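How does a robot learn to tidy a shelf?

For curious readers from 8 to 12 years
By Solange Barros

Think of the last time you took a box of snacks from a shelf in a shop. You looked, you put out your hand, you closed your fingers, and it was done. Probably you were thinking of something else at the same time.

For a robot this is hard work. It does not know what a box is. It does not know that a box has a front side and a back side, or that a soft bag will fold if you press it too much. Somebody has to teach it.

In this article you will read how that teaching is done. The people who helped me to write it work on a project with the name Grostari. They want their robot to put food back in the right place on a shop shelf.

Rules or examples?

There are two ways to tell a robot what to do.

The first way is to write rules. A rule can be: "Move the arm 40 centimetres forward, then close the gripper." (The gripper is the robot's hand.) Rules are good when everything stays in the same place. In a factory, where the same part arrives at the same point all day, rules work very well.

But a shop is different. Customers take things, look at them and put them back a little crooked. If a box has moved by the width of your thumb, the old rule sends the hand to the wrong spot.

The second way is to give the robot examples. You show it the job many times, and each time the shelf is a little different. A computer program studies all these examples and looks for what they have in common. We call this a learning system.

You have learned many things in this way too. Did anyone give you a written rule for catching a ball? I think somebody threw you a ball, and then threw it again, and again, and in the beginning you dropped it.

What is inside one example?

On the Grostari project, one example is called an episode, like an episode of a series. It starts when the arm begins to move and it stops when the job is finished. During the episode the computer saves two kinds of things.

The first kind is pictures. Cameras look at the shelf from more than one place, and they save many pictures every second.

The second kind is numbers. The robot arm has joints, as you have a shoulder, an elbow and a wrist. For each joint the computer writes down how far it is turned. It also writes down if the gripper is open or closed.

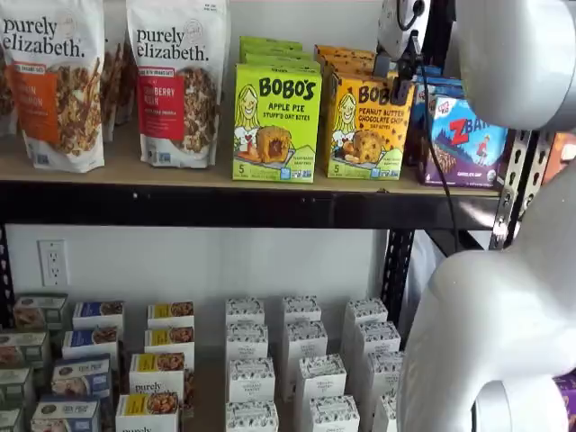 The pictures and the numbers must have the same clock. Imagine a film in which the sound comes too late, so that the door closes and you hear the bang afterwards. It is very annoying. For a learning system it is worse than annoying, for it will believe that the arm was in one place when it was in another place.

Kobina Wumbei takes care of the clocks. Every morning he makes a short test recording and compares the times before anyone starts the real work. "If I find the mistake in the morning, I lose five minutes," he told me. "If I find it in the evening, I lose the day."

Who moves the arm?

When a robot has not learned anything yet, it cannot make its own examples. A person must move it. This person is called an operator. The operator holds a controller, and when her hand goes to the left, the arm goes to the left also.

Nele Leemans is an operator. She says the first week was terrible. "I wanted to move fast, as I do with my own hand. But the arm is long and heavy, so I learned to be slow and smooth." If the operator moves in a nervous way, the robot will learn to move in a nervous way. It copies everything, also the bad habits.

Would you like to know how many episodes she has recorded? In August she made 308 of them. After checking, 288 were good enough to keep. The other ones were put in a separate folder with a note that says what went wrong.

Why the shelf is full of different things

You could teach a robot with plain wooden blocks, and for the very first lessons this is a good idea. But a robot that only knows blocks will be lost in front of a real shelf. Real food comes in boxes that are tall or wide, and in bags that change their shape. One type of box can have many colours, because every flavour has its own.

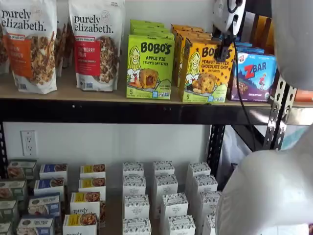

Granola bags and snack boxes on the upper shelf, and small cartons in columns on the lower one.

Look at the boxes from the same brand. One is green and one is yellow, but the name is written in the same big black letters. You know at once that they belong to the same family and that they are not the same flavour. The robot must learn both things.

Colour is also a tricky thing. In a bright light a box can look yellow, and from another side, with another camera, the same box can look orange. Your brain corrects this for you without asking. A learning system has to see the box in many lights before it stops being confused.

Not every picture is a nice picture

When you take photos on holiday, you keep the sharp ones and throw away the rest. With a learning system it goes differently. A camera on a robot can turn and shake, and sometimes the world in its pictures lies on its side.

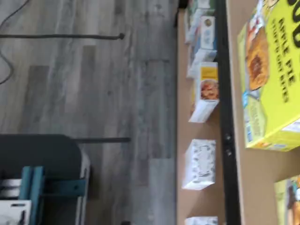
The floor is on the left and the shelf goes up and down. Can you read "APPLE PIE" on the big box?

Turn your head, and the shelf will be a normal shelf again. The small boxes next to the floor stay blurry, whatever you do with your head.

Should a picture like this be kept? I asked Amanuel Derese, who checks the episodes. He said that it depends on the rest. One blurry moment inside a good episode is no problem, for the robot will meet such moments later when it works alone, and it should not be frightened by them. (Robots are not really frightened, but he likes to say it so.) If the whole episode is blurry, he takes it out.

He has a list of questions for each episode. Did every camera record until the end? Was the correct thing moved? Did the operator stop in the middle to scratch her nose? This last one happens more often than you think.

Making small changes

Now we come to the part of the work that needs patience. Between two episodes, somebody changes the shelf a little. A box is turned. A bag goes one place to the right. Sometimes a row becomes shorter, as if a customer had bought something.

If nothing was changed, the robot would learn only one shelf by heart. Perhaps you know this from school. You can learn the answers of a test by heart, and then the teacher changes the numbers and you are lost. You did not learn how to calculate, you only learned that page.
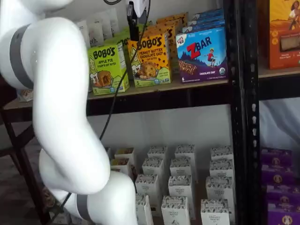 Adalberto Frota plans the changes. He writes them on cards, mixes the cards and takes 2 before each new episode. One card may say "turn a yellow box". Another may say "leave a gap in the second row". He began with the cards when he saw that people are not good at being random. Without cards he always moved the same things, the ones closest to his right hand.

And then the learning

When there are enough episodes, they go to a computer that is much stronger than the one you have at home. It looks at a picture from an episode and tries to guess how the arm should move next. Then it compares its guess with what Nele's hand did. In the beginning the guesses are very bad. Each time, the program changes itself a very small bit, so that the next guess can be nearer.

After this comes the test on the real arm. The operator stands beside a red stop button and the arm tries alone. If it does something foolish, she presses the button. Then the team asks what kind of example is missing, and they go back and record more of that kind.

Try it yourself: be the robot

You need two people, a scarf, a low table, and five empty food boxes of different size.

1. One player is the robot. The robot ties the scarf over the eyes and sits at the table.
2. The other player is the operator. Put the boxes on the table in a row.
3. The operator holds the robot's wrist and guides the hand to one box, lifts it and puts it at the end of the row. Do this three times with the same box, in the same place.
4. Now the robot tries alone. Probably it goes quite well.
5. Move the box a little to the side and let the robot try again. What happens?
6. Repeat the lesson, but put the box in a new place every time, and let the robot touch the edge of the table first. Is the last try better?

Please use no glass and nothing that can break. Change places afterwards, so that both of you have been the robot.

Words to remember

Gripper: the hand of a robot. It can open and close.
Joint: a place where the arm can turn or bend.
Operator: the person who moves the robot to make examples.
Episode: one complete example, from the start of the job to the end.
Learning system: a computer program that gets better by studying examples.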